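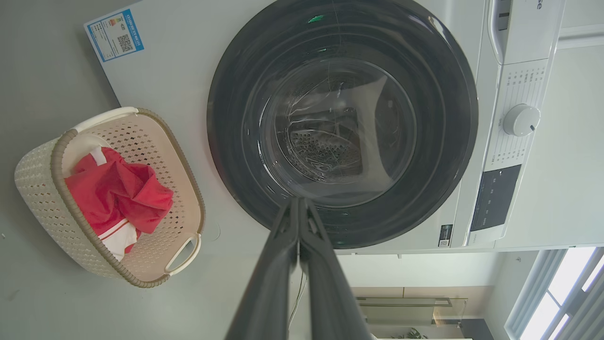
Research › Manipulation › Full text

4.2 Viewpoint and the laundry loading task

The laundry task was included in the Gadine set to test how a policy copes when the object it needs is seen very differently by each of its cameras. A wrist camera turns with the arm. In many steps the machine appears rotated in the wrist view, and the door, the knob and the floor trade places between one step and the next. The head view stays closer to upright but loses detail near the fingers. Earlier work on the Troster benchmark cropped and levelled the wrist view before training. We kept it raw, as levelling needs a joint reading that is delayed at high arm speeds.

Each episode used a front-loading washing machine, a plastic laundry basket on the floor and one or more garments. Operators were asked to vary the starting position of the basket and to work at their normal pace. A total of 596 episodes were recorded at the Sumton site, of which 555 were kept after review. The rest were dropped for missing joint data or for a gap in one of the video streams. Recording ended in November.

We divided each episode into stages by hand: approach, door opening, garment pickup, transfer, release and door closing. The labels were made by two annotators, and disagreements were settled by Kgomotso Fourie. Most disagreements fell at the border between transfer and release, where a sleeve or hem can still be touching a finger after the jaws have opened. 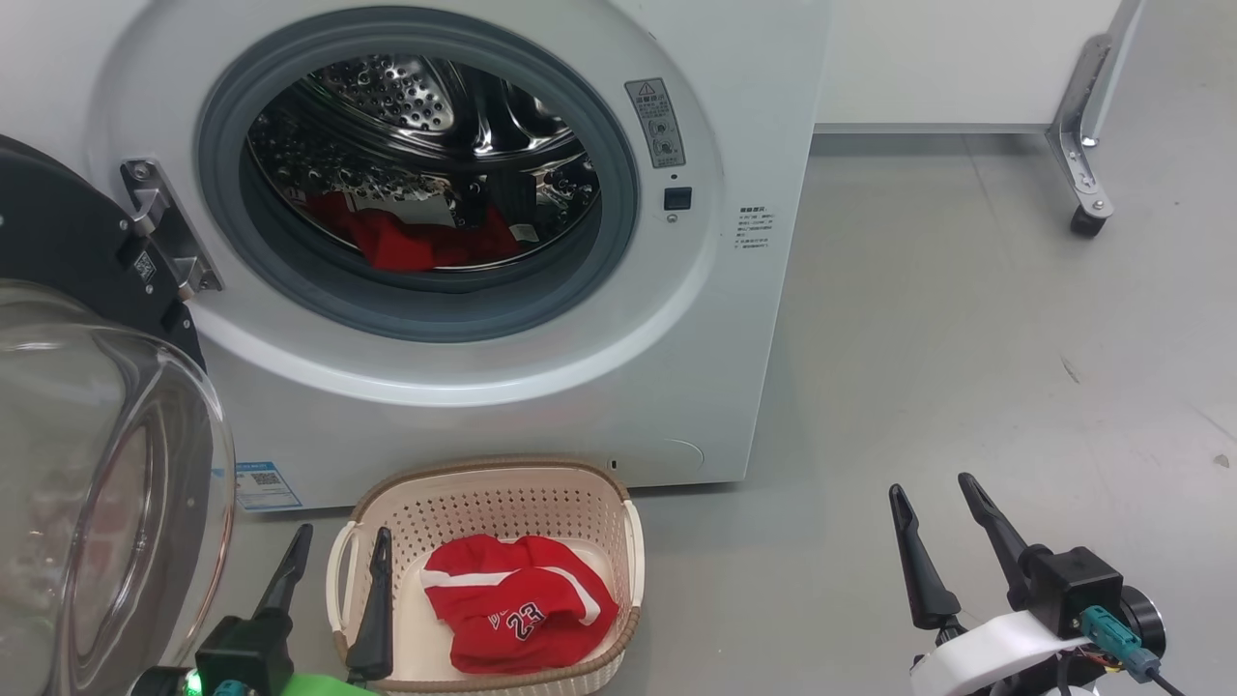
Three policies were compared. The first used the head view only, the second used the wrist views only, and the third joined all views with the Tshabalala fusion layer. All three had the same action head and were trained for the same number of steps. Held-out episodes were taken from sessions that did not appear in training, so that basket position and lighting were not shared between the two groups.

Figure 2. Laundry loading task, head view. The door is open, with red clothing in the drum and a red jersey in the basket. Both grippers are in the foreground.

The fused policy completed 70 per cent of held-out trials. The head-only policy did well on approach but often closed its fingers short of the garment when the basket rim hid the contact point. The wrist-only policy showed the opposite behaviour. It picked up cloth reliably and then lost track of the drum opening during transfer, mainly when the arm rolled past the range seen in training.

The clear door was a further source of error. Its curved glass reflects the room, and depth estimates on the porthole were noisy for every policy. Masking the door area in the depth channel reduced early stops during transfer but had no clear effect on pickup. We left the mask in place for the trials in Section 4.3, where the same policies are tested with the basket moved to the other side of the machine.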